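Minutes of the Floor and Furnishings Meeting, Calimlim House

Present: Quyên Nghiêm (chair), Harsh Bhatia, Nghĩa Hầu, Diễm Võ, Nghĩa Võ (minutes)

Quyên opened the meeting at 2 p.m. and thanked everyone for coming in on such a gray afternoon, and a special thank-you went to Diễm for the lemon bars, which were gone before we reached the second item (we have asked for the recipe and will keep asking). The minutes of the last meeting were read through and accepted with one small correction: the folding chairs went up to the second floor, not down to the storage room, and Nghĩa Hầu would like it known that he carried most of them.

Matters carried over

The curtain rod in the reading room has been put back up and seems to be holding. Harsh is still waiting to hear from Wirkaria about the replacement shelf brackets. He has left two messages and will try once more before we go looking elsewhere. Quyên said she would be sorry to change suppliers after they were so kind to us over the bookcases, and there was general agreement with that, though Diễm did say kindness would not keep the atlases off the floor.

The carpet

This was the main business and we gave it a good long while. Everyone agreed the carpet is what people like best about the back room, as it keeps the noise down and makes it pleasant to work near the floor, and we would all like to see it last. Diễm had gone over the quotes for a proper cleaning and passed the papers around. Skeder can come in December and would need the room cleared by 8 in the morning. Eseo could come sooner but asks for the room to stay closed for 2 full days afterward, and with the workshop calendar as it is, that would be hard on a lot of people.
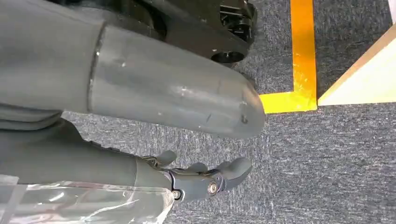 Back room

Nghĩa Hầu asked that whatever we decide, the heavier things be lifted over the carpet and never dragged across it, and he offered to show anyone who is unsure how to do it with a partner and a blanket. Harsh agreed and added that small tools and loose screws should be picked up before anyone runs the vacuum, having spent part of an evening getting one out of the brush roller himself. We had a friendly back-and-forth over whether shoes should come off at the door. Quyên was for it, Diễm was for it in wet weather only, and in the end we settled on a larger doormat and a polite sign, to be looked at again in spring.

Quyên then walked us through her plan for clearing the room ahead of the cleaning, and it was a very nice plan, with arrows. The tables go into the hallway along the left wall, the plants go to the kitchen windowsill, and anything that belongs to a working group is moved by that group, so that things end up where their owners can find them again. Labels will be on the hall shelf for anyone who wants them. Diễm asked that the hallway be kept wide enough for a stroller, and Quyên moved one of her arrows on the spot.

Agreed: to accept the quote from Skeder for December. Diễm to confirm. Quyên to send the clearing plan to all groups.

Carpet squares

Nghĩa Võ reported that there are 15 spare squares left from when the stairs were done, and they are still dry and clean in the cupboard under the landing. A few could be used as mats under table legs. Harsh would like a couple for the music corner and nobody objected.

Any other business

The kettle in the upstairs kitchen has a loose lid and should be filled gently until the new one comes. Diễm has found a home for the old floor lamp. Harsh reminded us that the lost scarf box is overflowing again, and Quyên recognized one of hers in it, to everybody's delight.

Next meeting to be set once Skeder has given us a firm day. Nghĩa Hầu will bring something to eat, and has been warned that the standard is now quite high.

Meeting closed at 3:20 p.m.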